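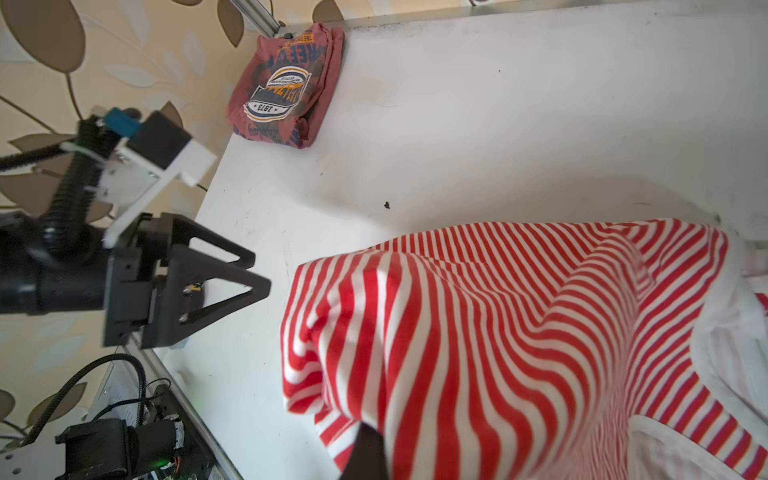
*The striped one before folding, with the red 1973 shirt already done behind it.*

**Folding a striped top with a fleece lining: how do you keep it flat?**

**till_wegener** wrote:

Hello all, I need some advice from people with more patience than me. I am putting the winter clothes in order and I fold everything to a rectangle, so it can stand upright in the drawer. With T-shirts I have no problem. The dusty red one at the back of the table took me one try and it stays as it is.

The red and white striped one is another story. It has a white fleece lining and ribbed cuffs, and each time I fold the second side over, the lining pushes everything up again. My drawer is 24 cm high inside. Should I fold it, roll it, or give up and hang it?

**ehlers_j** wrote:

Please don't hang it. I hung a lined top for one winter and the shoulders got two small bumps which never went away.

For me this works:

1. Put it face down and pull the hem straight with both hands.
2. Lay the sleeves flat across the back, one over the other, with the cuffs pointing down.
3. Fold the sides in so they meet in the middle. They should not overlap.
4. Press with the whole forearm from the collar to the hem, so that the air goes out.
5. Fold in thirds from the bottom.

The pressing is the important part. With a thin shirt you can skip it.

**Reinhold T.** wrote:

I don't agree with step 3. If the sides only meet, the package opens in the drawer as soon as you take out the neighbor. I overlap them by the width of a hand and accept that it is thicker.

And why must everything stand upright? I have kept my sweaters in a flat pile for 60 years, well, my mother did it first. They are fine.

**frauke_r** wrote:

A flat pile is fine if you always wear the top one, Reinhold :) I have two children and they pull from the bottom.

Till, use the stripes! They are printed-on ruler lines, more or less. Choose one stripe on each side, fold exactly along it, and the rectangle will be straight without measuring. If the stripes make a zigzag, there is a pinch in the cloth, and you should smooth it out before the next fold. I attach a close view of what I mean. See the small bend in the stripes under the white band.

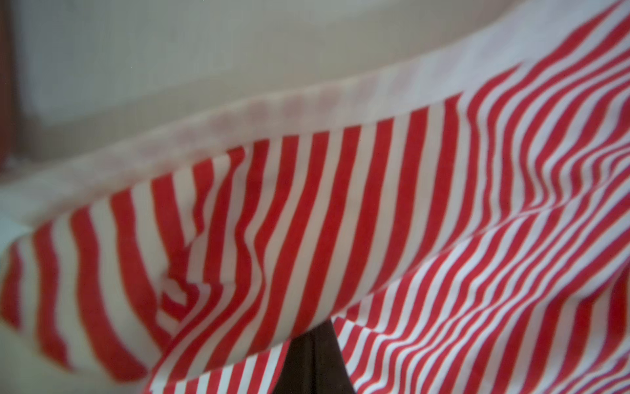
### Replies after the stripe tip

**till_wegener** wrote:

Thank you, Frauke, this kind of bend is exactly my problem. I always went on folding over it and wondered why the corner came out crooked. I will try Jana's steps with your stripes tonight, on the white table in the bedroom.

**gyula_dobos** wrote:

I would roll it. Fold the sleeves in, roll from the hem up to the neck, finished. In September I packed my whole bag for Drollodport like this and I had fewer creases than with folding.

**ehlers_j** wrote:

For a bag, yes. In a drawer the fleece opens the roll again, at least mine does. Do you put a band around it?

**gyula_dobos** wrote:

I do, a wide one made from an old sock. I admit it is not beautiful.

**till_wegener** wrote:

I tried it now. With the sides only meeting it stood upright, but a little round at the top. With Reinhold's overlap it was too thick for the row. So I stay with Jana's way and put it at the end, against the drawer wall, where it can't fall open. The rolling I will keep for traveling.

**Reinhold T.** wrote:

Then write again in a week and tell us if it is still standing.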